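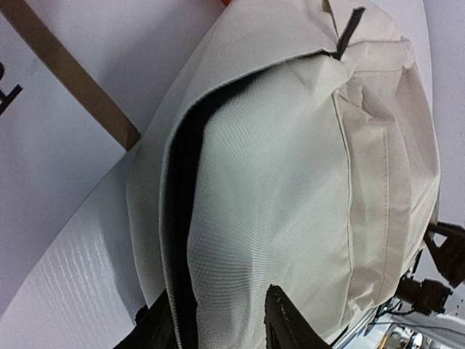 Most of the advice we found on packing a day bag says the same thing: put heavy items against your back, use every pocket, and never leave space unused. Our group wanted to know if any of that holds up for an ordinary student carrying ordinary stuff across campus. We had doubts going in, and we still have them. A lot of the bags sold to students are soft, like the off-white one with the black zipper running beside its puffy front panel, and a soft bag doesn't sit still the way the diagrams in packing guides assume. Once the front compartment bulges, the neat layers in the drawing stop meaning much.

## Who did what

Wyn Ellis wrote the packing lists. Mamta Chauhan and Radu Pop did the packing and unpacking. I (Ruxandra Tudose) kept the log and wrote this report. Our instructor, Maricica Munteanu, signed off on the plan in June and told us to cut it in half, which we did.

## Method

We compared two ways of packing the same load. The "guide" method followed a handout called the Masteo plan, which assigns every object a pocket. The "dump" method meant putting things in the main compartment in whatever order they were on the table. The load was a laptop, two notebooks, a water bottle, a sweater, a charger, keys and a lunch box.

Each packer did both methods, taking turns at going first. We ran 68 packings in all. For each one we timed the packing, then called out one item at random and timed how long it took to find it. The lunch box was always packed full, and on one morning it leaked on the notebooks. We kept that trial in.

## Results

Guide packing was slower to do. That was no surprise. Mamta's slowest attempt took 273 seconds, mostly spent moving the charger between two pockets that were both supposed to be right for it.

Finding things was where the guide was supposed to win, and for small items it did. Keys were quicker to find every time they had their own pocket. For the laptop, the bottle and the sweater, we could not see any difference worth reporting. You can find a sweater in a bag by sticking your hand in.

The handout also claims that its plan keeps a bag "100 percent balanced." We don't know what that means and it gives no way to check. We hung the packed bag from a hook and it leaned forward under both methods. A full front compartment pulls the fabric with it, and moving the laptop didn't fix that.

## Problems with our own test

Both packers knew what we expected. Radu said early on that he thought the guide was silly, and he may have packed like it. Two people is also very few. Wyn thinks practice explains most of the improvement in the later trials, and the log can't rule it out.

We used one load. Somebody carrying art supplies or gym shoes could get other results.

## What we would keep

Put the keys and charger in a small pocket, the same one each day. Close the lunch box properly. We saw no good evidence for the rest of the plan, and we would want more packers before telling anyone to follow it. The full log is in the class folder under Skodanix, our group name.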